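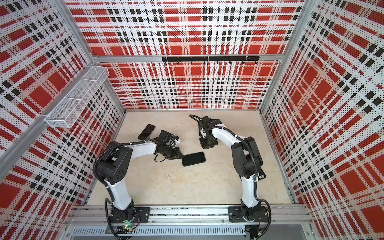
Can two low-cost arms share one small work cell without a safety fence between them?
They can, provided that each arm is told where the other one is before it moves, and that any move into the shared middle area is run at reduced speed.

Visetine Cell: Two-Arm Handling of Flat Objects
Final report, student automation project
Yannick Vidal
Submitted Aug 27, 2022

1. Background

The Visetine cell was handed over from the previous project group with both arms fitted and the control software half finished. Their report (Guston, final version) covers the frame and the wiring, and neither is repeated in full. The present work deals with flat, smooth objects that are hard to lift from a board. Smartphones were used as the test object. They are thin, have little edge to hold, and slide when pushed.

2. Cell layout

The frame is aluminium extrusion. Both arms are bolted to the wide rail at the front, one at each end, and reach inward over a beige floor board. The back and side walls are perforated panels with a red, white and black plaid print. The print was kept on purpose. A plain wall gives the vision software an easy job, and the brief asked for a background with some clutter in it.

A hook rail is fixed to the upper back wall and a wire mesh basket to the left wall. The basket is the drop point for a later stage and was not used in the trials reported in section 4.

Cables run along the arm links in corrugated conduit, held with cable ties. The cable at each gripper needs a loose loop so that the wrist can turn. In the first week the loop on the left arm was too short and the wrist stopped early on large rotations. It was lengthened and re-tied — the right arm was then changed to match.

3. Method

The left arm acts as the holding arm. It approaches the phone from the side and closes on one edge. The right arm waits low over the board with its gripper open, then moves in once the left arm reports contact. Contact is judged from motor current, as there is no force sensor at the fingertips.

The control program is based on the Norell library supplied with the course. Three changes were made:

Shared zone. The middle of the board is marked as a zone that only one arm may enter at full speed. The second arm is limited to 60 mm/s.
Approach height. The open gripper stops 6 mm above the board before the last move. Lower settings caused the fingertips to scrape.
Time-out. If contact is not reported, both arms back off and the attempt is logged as failed.

4. Results

A total of 600 attempts were logged with the final settings. The phone was held on 92 per cent of the attempts where it began face-up and flat on the board. Phones that began on a tilt were logged separately and did much worse. The left gripper tended to push the lower edge away before closing, and the current reading often gave a false contact.

Most of the other failures came from the board. It is lightly smudged near the middle, and the phone drags unevenly there.

5. Problems still open

The Grgić calibration routine has to be rerun whenever a base plate is loosened. This takes most of a lab session and should be shortened.

False contacts on tilted phones cannot be fixed by changing the current limit alone. A lower limit stops the arm too soon, and a higher one marks the casing. A thin soft pad on the fingertips is the next thing to try.

Log files and the settings used for the final trials are in the project folder under Visetine/final. The older settings file has been left beside it and should not be loaded with the new cable lengths.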